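Re: [brorow-swap] kids' coats before the May table

Hi all, jumping in on the coat question because I've spent the whole evening on the bed with a mountain of them (the floor is all Lego, so the bed it is).

Yes please to puffy and quilted ones! My only plea is don't roll them. We had 16 rolled jackets in the Ertürk Hall cupboard last year and the cuffs came out all stretched and sad. I do them open on a blanket first, smooth the body out, then bring the sleeves in, then fold up from the bottom. The sleeves on the quilted ones are stubborn little things -- they spring back up the second you let go, so pinch the fold and hold it while you flatten the rest.

The pale pink one with the dusty rose ribbing is staying out of the bins for now. It's such a nice colour with that collar and I know at least two kids who will fight over it. The size tab on it is hard to read, so whoever wants it should bring the kid along to try it on.

Also, check pockets! I've found six mitts, none matching, and a very old granola bar.

Bins go over to the Bekari Road door whenever I've got the car, so leave bags on my porch at number 31 till then. Dry ones only, my hallway smells like a hockey bag already.
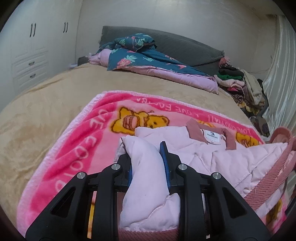

posted by duren31 to brorow-swap, 9:40 pm

> Are we taking winter coats at the May table or only spring
> stuff? I've got a whole tote of puffy ones, mostly toddler,
> and I'd love my closet back. Should I roll them or fold them?
> Happy to wash first if that helps.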